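Handling Film and Clear Bags: Notes for Week 9
Packing and Materials, Carau evening course. Notes by Ottó Antal. 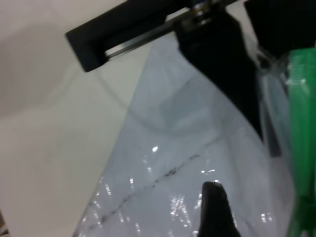

What this session covers

Last week we packed rigid goods in cartons. This week is thin clear plastic: flat bags, bags with a side fold, and loose sheet cut from a roll. Bring the notes from week 8, as the carton sizes come up again in the exercise at the end.

Most of the trouble with clear plastic comes from three facts. It is hard to see, it holds a crease, and it clings to itself. A sheet of cardboard has a front, a back and four corners that stay where you leave them. A bag moves when you breathe on it.

Seeing the edge

Clear plastic on a white surface shows mainly by its edges and its folds. A single layer lying flat nearly disappears. Where it is folded you get a faint gray or bluish tone, and the curve of a fold will often show up before the real edge does. Beginners reach for the fold because it is the easiest line to see. Then they lift and find they have the middle of the bag in their fingers.

Practice looking for these before touching anything:

A long straight line usually means a cut or sealed edge.
A soft curved line usually means a crease.
A darker patch means more than one layer.
Small bright spots come from the lamp and tell you very little about where the edge is.

Move your head a little to each side. The bright spots travel across the surface and the edges stay put. A lamp set low at the side of the bench works better than the ceiling light. At Geltemell, where I worked before teaching, each packing bench had its own side lamp, and the white bench tops were later covered with a dark green mat for clear goods only. We have two of those mats in the cupboard. Please roll them up when you put them away. Folding them leaves a ridge.

Picking up

Pinch from the edge, with one finger under the plastic and one on top. The lower finger does the work. If both fingers press from above, the film bunches up and you pick up a wrinkle, which may or may not hold.

Slide the lower finger in far enough to feel the weight, then close. A pinch very close to the edge tends to slip when you raise your hand. A pinch too deep pulls a cone shape into the sheet, and you will have to smooth it out again before folding.

For a full sheet, take two corners on the same side and lift them together. Let the rest hang for a moment before you set it down. For a bag, find the open end first and pinch one layer there, then shake once. Air does the opening for you.

Do not lick your fingers. Use the rubber fingertips in the tray, or the damp sponge for paper-backed film.

Flattening a creased sheet

Lay it down starting at one edge and lower it slowly, so the air goes out ahead of your hand. Then stroke from the center outward with the side of the hand. Rings off, please, and watches if they have a metal buckle. Stroking from the outside toward the middle traps a bubble every time.

Old creases will not come out fully. For inner wrapping this does not matter. For a display bag, put it aside and take another one. Maarten Van den Broek, who taught this unit before me, used to iron them through a tea towel. I have tried it and ruined several, so it is left out of the course.

Static

On dry days a bag will stick to your sleeve, to the bench and to the next bag in the pile. Wipe the bench with a lightly damp cloth before starting and let it dry. Cotton sleeves are better than fleece. If the bags come in a stack, fan the open ends with your thumb as you would a pad of paper, then take the top one by a corner.

Folding for storage

Clean bags go back in the drawer if they have no holes and no tape on them.

1. Lay the bag flat with the opening away from you.
2. Press the air toward the opening with your forearm.
3. Fold in half lengthwise, edge to edge.
4. Fold from the closed end up, keeping each fold about a hand wide.
5. Tuck the last flap under and put a paper band around it.
6. Write the size on the band.

The drawers are marked by width. Size 16 is the widest we keep on the shelf, and anything larger goes on the Csizmadia rack by the door with the rolls. Order code 966 on the supplier sheet is the heavier bag. It feels stiffer and makes more noise when handled, and it should not be mixed in with the ordinary ones.

Disposal

Torn film goes in the clear plastic sack. Film with labels or tape goes in general waste unless you can cut the sticky part away cleanly. Staples must come out first.

Exercise

Work in pairs at one bench. One person lays a crumpled bag on the white top while the other looks away. The second person then points to the opening, without touching, and only afterward picks it up. Swap, and repeat on the green mat. Note which surface was easier and where your guess was wrong.

Then wrap one of the small Brurkatcombe cartons from week 8 in a single sheet, with all the folds on the underside and no more than two pieces of tape. Leave the finished carton on the shelf with your name on it by Friday.

Reading for next time: the pages on paper and tissue. Bring scissors.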